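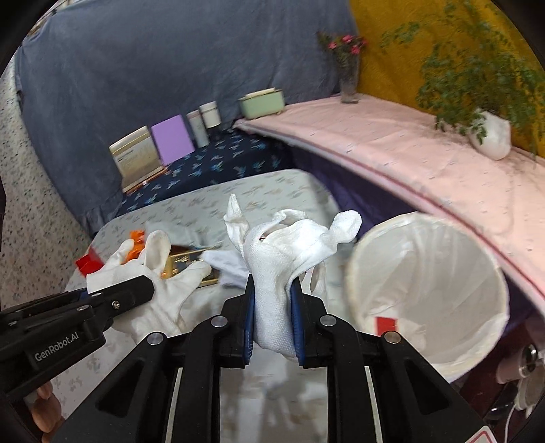

White gloves on the table, one of them pinched up into a column with its fingers going every way.

Clukascombe, April. Gloves and table clear-up

Started at 9.15. Two things to get through: sort the white gloves for the Barnska job, and get the round-edged table back into use for sewing the covers. They got mixed up with each other, so they are written up together.

Gloves first. The Prendis lot went through the wash twice, once at 40 and once at 60, and dried flat on the rack overnight. New out of the packet the medium measured 215 mm from cuff edge to the tip of the middle finger. I measured along the palm side with the glove pressed flat under the steel rule, no pulling. If you measure on the back you get a bit more and the figures won't compare with Agnes's from the winter.

After 40: 211 mm.
After 60: 204 mm.

Most of the loss is in the cuff. Fingers hardly change in length but they do get narrower, and Bořivoj, who has the widest hands here, could get into the 40 glove and could not get the thumb of the 60 glove down properly. So 40 from now on, and I have written it on the lid of the wash bin. Please don't dry them on the radiator either, the cuffs go hard.

The old Baláž gloves are a tighter knit and keep their shape better, but they leave lint on the dark cloth. Tried one on an offcut of the navy buckram, five strokes with light pressure. White fluff all along the edge of the board. Same test with the Prendis left two or three hairs that came off with a brush. The Baláž gloves can go for waxing and general dirty work. Not for anything dark, and not for the Barnska covers at all.

Pairing. These gloves have no left or right until somebody has worn them for a day, then they do. The thumb takes a set and the palm gets its wrinkles, and after that they feel wrong on the other hand. Washing takes some of this out but not all. We have been pairing them by size only. Zdeňka's suggestion is to stitch a short blue thread inside the cuff of every left one. I did a few and it takes a minute each. Will finish the rest when the thread arrives, we are down to the end of a reel.

Sorting order that worked best:

Pull every glove out straight before looking at it. They come off the rack twisted, with fingers pushed inside, and a folded glove looks a size smaller.
Check fingertips against the light. Thin spots turn up on the index and thumb.
Check the cuff overlock for loose ends.
Lay cuff to cuff, palms together, and fold once. Do not roll them. Rolled pairs come undone in the drawer.

Result: 18 pairs good for clean work, 8 single gloves without a partner, five gloves to the rag bag for thin tips. The singles are in the shallow tray and can be used by anyone who only needs one hand covered, for instance when holding a board down and cutting.

Kvido asked whether cotton is right for the gold work in the first place. I think it is fine for carrying and for turning the boards over. For laying down leaf he prefers bare fingers and a bit of talc, and I am not going to argue about that. Nitrile was tried last year and we all complained of hot hands by eleven o'clock.

The table

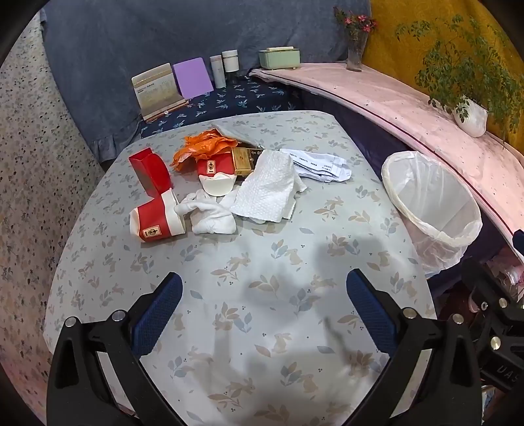
Table before clearing: red cups, orange bag, white glove, the small gold-coloured box on its side.

The cloth with the rabbits and berries stays on for now. Peter brought it in to keep glue off the top and it does the job, though it slides when you lean on the edge. Clips are no use on a curved edge, I tried the bulldog clips and they spring off. Double-sided tape under the rim is the next thing to try. It needs to be the low-tack one from the second drawer or we will be scraping the table in the summer.

The cups. Paper cups keep collecting on this table and then half of them get used for something, so it is never clear which can be thrown out. Glue goes in them, and drinks, and awls, and brushes when the jars are all dirty. From today:

Anything for drinking goes on the shelf by the sink and does not come to the table.
Cups for paste get a pencil mark on the base, and they are thrown out at the end of the day even if there is paste left. Mixed paste is no good the next morning anyway.
No gloves left on or in the cups. A clean glove that touches paste is finished, it dries stiff at the tips and never washes soft again.

Kept the empty clean cups and stacked them. They nest properly only if the rims are still round, so the crushed ones went in the paper bin.

Plastic. Orange bag smoothed out and put with the other bags under the bench. The flat white sheet is worth keeping as a barrier sheet: put it between the cloth and the work when pasting and the paste peels off it once it has dried. I wiped it and hung it over the rail. If it gets a crease, bin it, because the crease prints through onto damp paper. I lost an endpaper to that in the winter and had to redo the whole gathering.

The gold-coloured box. Put it on the high shelf, right way up, next to the finishing tools. The shine on these small boxes marks easily, so a glove when handling, please. Agnes is looking for something to keep the brass corners in and this might be the right size, I have left her a note.

Brushed the cloth down, took it outside and shook it, and turned it so the paste stain is on the wall side. The stain doesn't come out with cold water. Warm water and a bit of the bar soap lightened it, and I stopped there in case the print went as well.

Time spent: gloves an hour and forty minutes, most of it measuring. Table 25 minutes including the shaking.

For the Barnska covers

Boards are cut and under weight. Cloth is on the roll and wants a day in the room before cutting - last time we cut straight from the cold store and everything came up short on the turn-ins. Kvido wants the table from two o'clock for marking out. He needs the full width, so please nothing on it at all, and that includes phones and the radio.

Clean gloves for this job are in the top drawer on the left, mediums at the front and larges behind. Take a fresh pair after lunch. Used ones go in the wash bin inside out, as the dirt at the fingertips comes off better that way.

Still to do

Blue thread, two reels. Ask Zdeňka which shop.
Low-tack tape on the table rim, see if the cloth holds for a week.
Order larges. We have plenty of mediums and Bořivoj is using up the few larges that are left.
Repeat the lint test with a Prendis glove that has been washed ten times or so. A new glove and an old one may not behave the same.
Find the lid for the thread tin.

Later, 4.30. Kvido marked out on the bare cloth and it slid twice. Tape is now on, on the window side only, ran out before the other half. Bořivoj has tried on one of the thread-marked lefts and says he can feel the knot against his wrist. Will move it to the outside of the hem.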